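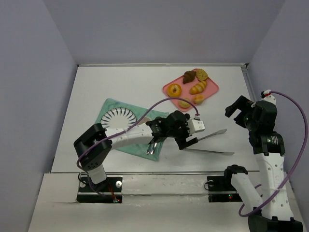 Kemmont wrote back on the last summary that the table-setting work was clear enough but that the bread side "still reads like an afterthought," and asked for the tray layouts to be reported separately from the place settings. The present report does so. It covers November, the second month of the current funding period, and follows the headings agreed for the Gasside breakfast service study.

1. Place settings

The standard setting remains one cloth, one decorated round plate, one pale dish and cutlery. The cloth goes down first and everything else is placed relative to it. The plate goes to the upper left of the cloth, the dish to its right, and the cutlery near the lower right corner with the handles toward the diner.

We completed 70 settings in the month. Of these, 53 met the layout tolerance on first check. The remainder failed mostly on the cloth — a skewed cloth shifts every later placement, and a setting that is internally correct can still be out of line with the table edge. We now record cloth angle as its own value. Earlier records do not have it and will not be corrected.

2. Bread tray

The tray assortment is fixed at six pieces: a dark croissant, a speckled round pastry, a long striped roll, a ring, a small bun and a yellowish round. Mixed shapes were chosen over a uniform tray at the request of Jaunzems, who handle the hotel side and wanted an assortment close to a buffet portion.

Two problems are open. Round pieces placed near the end of the tray tend to ride up on the rim. The ring and the small bun are also close enough in color that the written checklist has been filled in wrongly on several occasions. The checklist will be reissued with shape listed ahead of color. No change to the assortment is proposed.

Tray position was left free this month. Both square and diagonal placements occur in the records. Zesent have asked whether the diagonal placements should be excluded from the comparison. Our view is that they should stay in, flagged, as serving staff do not square trays to the table in ordinary use.

3. Materials

One cloth was withdrawn for fraying. The replacement is from the same batch, and its edges are slightly uneven as well; this is within the agreed limit. Plates with the blue rim pattern are down to 8 usable. Any further loss would require a plain substitute, and results for the two plate types would have to be reported apart. A reorder has been requested and the supplier has not confirmed a date.

The front ledge of the work surface is scuffed. Cleaning does not remove the marks. They have no effect on layout measurements and no repair is budgeted.

4. Spending

Consumables are within budget. The plate reorder falls under the equipment line, where 15 percent of the period's allowance remains uncommitted.

5. Next month

Cloth angle will be logged for every setting. The revised checklist goes into use on the first Thursday. A decision from Kemmont on the diagonal trays is needed before the comparison table can be closed.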